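Peel-and-Stick Wallpaper and Counter Film: Frequently Asked Questions
Brundstead Home Coverings
Last updated Thu 1 May

Ordering and samples

How much do I need?
Measure the height and width of each wall and multiply them. Do this for every wall separately, then add the results. Do not subtract doors or windows unless they take up more than half the wall. For patterned paper, add one extra roll so you have enough to line up the repeat. Our standard roll is 26 inches wide.

Can I get a sample first?
Yes. Samples are letter size and ship flat. Tape one up where the paper will go and look at it in the morning and again at night with the lamps on. Colors shift more than people expect, mainly the grays and creams.

Will rolls from two orders match?
Maybe not. Check the batch number on the end label. If you are adding to an order, send us the old batch number and we will look for the same one. Opened rolls cannot be returned.

Choosing a pattern

Can I use a floral on the walls and a stone pattern on the flat surface next to it?
Yes, and many customers do. Keep one of the two quiet. A pale stone in cream, beige or light gray goes with most of our watercolor florals. If both patterns are strong, leave a plain strip or a trim piece between them.

What should I do where two papered walls meet?
Wrap the first piece past the corner by half an inch, then start the second piece right in the corner on top of that lap. Corners are almost never straight, so hang the second piece to a level line and trim the overlap. If you don't like the look of the seam, cover it with a corner trim. We carry the Zaller trim in white and silver. It cuts with a fine hacksaw.

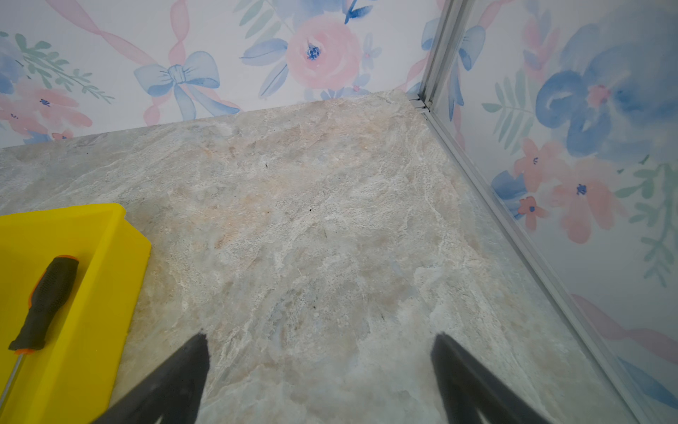
Putting it up

What kind of wall works?
Smooth, painted drywall is best. Satin and semi-gloss paint hold well. Flat paint can be chalky and should be wiped down and primed. The paper will not stick to brick, raw wood or heavy texture. New paint needs four weeks to cure.

Do I need primer?
Only on flat paint, patched areas and bare drywall. We recommend Proneck wall primer, one coat, left overnight.

How do I cut around an outlet?
Turn off the power at the breaker and take off the cover plate. Hang the paper right over the box, cut an X from corner to corner with a sharp blade, and trim the flaps. Put the plate back before you turn the power on.

I have bubbles. Do I start over?
No. Lift the sheet back to the bubble and smooth it down again from the center out. Small ones can be pricked with a pin and pressed flat. Give the tiny ones a couple of days - most of them settle by themselves.

Counter film

Can I put a hot pan on it?
No. The film is rated to 200 degrees Fahrenheit, and a pan off the burner is well above that. Use a trivet.

Can I cut on it?
No, use a board. A knife mark goes straight through and water will get under the film.

How do I clean it?
Dish soap, warm water and a soft cloth. No bleach, no scouring pads. Dry along the seams when you are done.

Taking it down

Will it damage my paint?
Not if the paint was sound and fully cured. Start at a top corner and pull down slowly, keeping the sheet close to the wall. If it fights you, warm it with a hair dryer on low. Glue left behind comes off with soapy water.

Can I use it again?
The wall paper, once or twice, if you save the backing. The counter film, no. It stretches as it comes off.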